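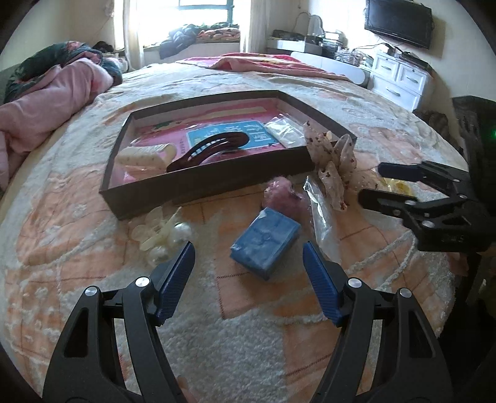
Is the Satska bedspread worth buying in the double size?

It suits a double bed if you want something heavy enough to stay put and you don't mind ironing the edges. For a deep mattress, get the king.

I bought the Satska in November to replace a candlewick one that had gone bald down the middle. It was £119 from Ní Mhurchú, who had two sizes left, and it came in a zipped bag that I have kept for storing the winter blankets. Delivery took five days.

The cover is cotton on both sides with a thin filling. The label says to wash at 40 and dry flat. I don't have anywhere to dry a double bedspread flat, so it goes over two rails of the clothes horse, turned once, and takes a day and a half in the back bedroom with the window open. It fits in our machine with nothing else in the drum. A smaller machine would struggle and you would be off to the launderette.

After the first wash it shrank a little in length. I measured it before and after and lost 2 cm, nearly all of it at the foot end. The width stayed the same. The colour has held so far, though I wash it inside out and use the liquid for coloureds.

The stitching is better than on the Ikiseo cover I had in the spare room. That one started to come undone at the corners in its first year and the thread they used was the sort that melts if the iron is too warm. On the Satska the hem is turned twice and sewn down with cotton. I have found one loose end, which I knotted and cut.

The weight takes some getting used to. In the winter it does the job of a second blanket. I expect to fold it down to the foot of the bed by the summer, and it makes a fairly thick roll when folded, so anyone with a footboard should check they have room. It does not slide off at night, and that was the main thing wrong with the Ikiseo.

On our mattress, which is a normal depth, it hangs to just above the bed frame on each side. My brother-in-law Damián Quezada bought the same size for a deep mattress with a topper and his barely covers the sides. He sent it back and was charged for the postage. Ní Mhurchú do say so in their terms, but you have to look for it.

The edges curl after washing. A warm iron and a damp cloth sort it out in ten minutes or so – the middle can be left alone.

I would buy it again at the price. Skirkus do a lighter one for less, but I have only handled it in the shop and the filling felt uneven.

Reviewed 17 Feb 2009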